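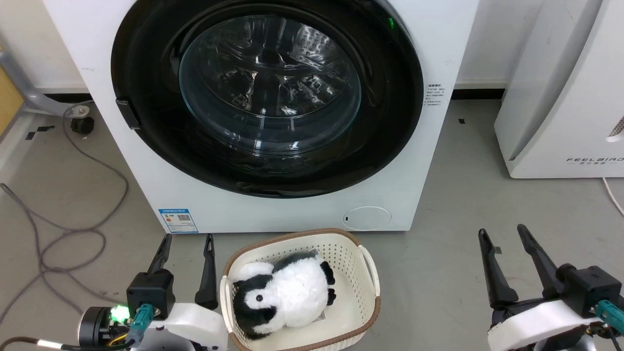
A white front-loading washing machine, with an energy label on the front.

PRORNDALE, August - The training mission in Utska will carry on into the new year, deputy defence minister Zaid Azar said, speaking to reporters after talks at the Rizk barracks. No change to the mandate. No combat role either, he repeated, twice.

So far 1,133 border guards have been through the course, with a further 400 due to start before winter. Two patrol boats handed over in spring are in service, a third is still waiting on engine parts.
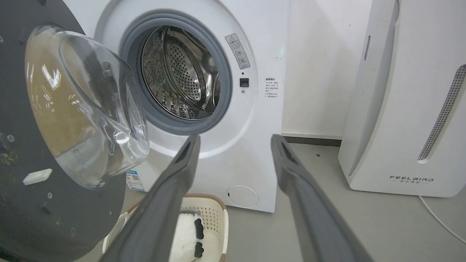 Page last changed: 16:40

Azar would not be drawn on costs. "Parliament will get the figures when they are ready," he said. Opposition members want them before the recess and have tabled 13 written questions, most of them on fuel and housing.

Nuanchan Bunnag, who heads the civilian side of the mission, said the handover of the harbour radio station was on schedule but that more interpreters were needed. Talks with neigbouring states on shared patrols resume next month.

The supply contract held by Marex runs out at the end of the year. A new tender is expected, no date given. The ministry declined to coment on wether Marex would bid again.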